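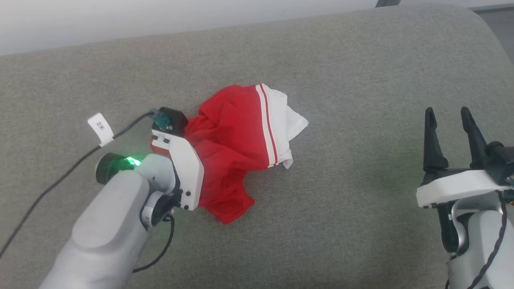
문의 제목: Miko 세탁 건조기, 탈수 들어가면 멈춤
접수일: 22/09/2018
상태: 해결됨

안녕하세요, 또 저예요. 지난번에 배수 호스 때문에 글 남겼던 사람입니다 ㅎㅎ 이번엔 탈수가 문제예요. 세탁이랑 헹굼까지는 멀쩡하게 돌다가 탈수만 들어가면 몇 번 덜컹거리고는 그대로 멈춰 버려요. 화면에는 E6이 뜨고 문은 잠긴 채로 안 열립니다. 전원을 껐다 켜면 문은 열리는데 빨래에서 물이 뚝뚝 떨어져요.

일단 제가 해 본 것부터 적을게요.

배수 필터 청소: 머리핀 하나랑 동전이 나왔어요(반가웠습니다). 그런데 증상은 똑같아요.
빨래 양 줄이기: 수건 빼고 얇은 옷만 넣었더니 오히려 더 빨리 멈추네요?
탈수 회전수 낮추기: 400으로 두면 끝까지 가는데 그 위로는 전부 실패합니다.
수평 확인: 휴대폰 앱으로 봤을 땐 괜찮아 보였어요.

설명서에는 E6이 '불균형 감지'라고만 나와 있고 그다음에 뭘 하라는 말이 없어요. 모델은 Galtska 라인이고 작년 December 행사 때 샀어요. 아, 그리고 이사하면서 베란다에서 다용도실로 옮겼는데 그 뒤로 이러는 것 같기도 해요. 옮긴 건 3주 전입니다.

답변 (Piridura 고객지원, Gadisa Wolde)
이사 후부터라면 운송용 고정 볼트와 앞쪽 다리의 잠금 너트를 먼저 봐 주세요. 수평계로는 맞아 보여도 다리 하나가 바닥에서 떠 있으면 고속 탈수 때 E6이 뜹니다. 윗판의 대각선 모서리를 번갈아 눌러 보시고 흔들리는지 알려 주세요.

추가 글
눌러 봤어요! 왼쪽 앞이랑 오른쪽 뒤를 누르니까 까딱까딱하네요. 볼트는 뒤에 남은 게 없었고요. 왼쪽 앞다리 너트가 풀려서 손으로도 돌아갈 정도였어요. 다리를 조금 내리고 너트를 렌치로 조였더니 이제 안 흔들립니다. 혹시 몰라서 밑에 깔았던 고무 패드도 뺐어요. 푹신한 게 더 안 좋을 수 있다는 글을 봐서요.

빈 통으로 탈수 한 번, 평소 양으로 두 번 돌렸는데 전부 끝까지 갔어요. 소리도 훨씬 조용해졌고 E6은 아직 안 떴습니다. 근데 하나만 더요, 건조 코스 끝나고 나는 고무 냄새는 따로 문의를 올려야 하나요? 심하진 않고 문 열 때 살짝 나요.

답변 (Piridura 고객지원, Gadisa Wolde)
확인 감사합니다. 냄새는 새 문의로 접수해 주시면 건조 담당 쪽으로 바로 넘기겠습니다. 쓰신 건조 코스 이름도 같이 적어 주세요. 이 건은 해결로 닫고, E6이 다시 뜨면 같은 번호로 재접수하시면 됩니다.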